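How to Throw a Proposal Party in Your Own Kitchen Without Ruining the Proposal or the Kitchen

So your friend is getting engaged, he saw a pop star do it with a spotlight and 3628 screaming witnesses, and now he wants "something like that, but at your place." Congratulations! You are the venue.

I have hosted two of these. One went beautifully and one involved a fire extinguisher, and she said yes both times, so take heart. A few tips from the cleanup crew.

Glitter cannons. No. If you have already lost this argument, fire them outdoors, away from the house. For the bits that come inside anyway, a lint roller beats a vacuum on upholstery, and a slightly damp microfiber cloth gets the rest off a counter. You will still be finding it in April.

Rose petals. Real ones stain pale rugs and tablecloths once people start walking on them. Put them down at the last possible minute and pick them up the same night. Dab any pink smears with cold water and a drop of dish soap, and don't scrub.

Candles. Everyone wants 200. Everyone can have 11, in jars, on a tray. If wax gets on the tablecloth, let it harden, lift off what you can with a butter knife, then lay a paper towel over the spot and go over it with a warm iron. Keep moving to a clean part of the towel until nothing more comes up.

The ring in the cake. I can't believe we are still doing this. People chew. Put it on a ribbon beside the cake, or in a pocket, where rings have been doing fine for years.

Champagne. Chill it well and turn the bottle, not the cork. My friend Divina Lacson aimed hers at the ceiling for the video and there is now a dent up there with its own fan base. 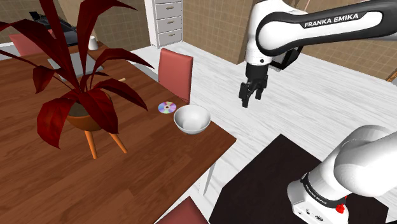
Sticky floors. Sweep first, or you'll be mopping up petal soup. Then warm water, a small squirt of dish soap, and a mop you have wrung out harder than seems necessary. Leave dried champagne under a wet rag for 10 minutes before you go at it.

The singer. Somebody's cousin will offer to perform the big ballad live. Put the speaker on a folded towel so the shelf doesn't buzz along, and keep the volume low enough that the answer can be heard. It would be a shame to miss it, and a bigger shame to have him ask twice.

Leftover cake freezes fine for a couple of months. Wrap the slices one by one and label them, unless you enjoy thawing what you thought was meatloaf.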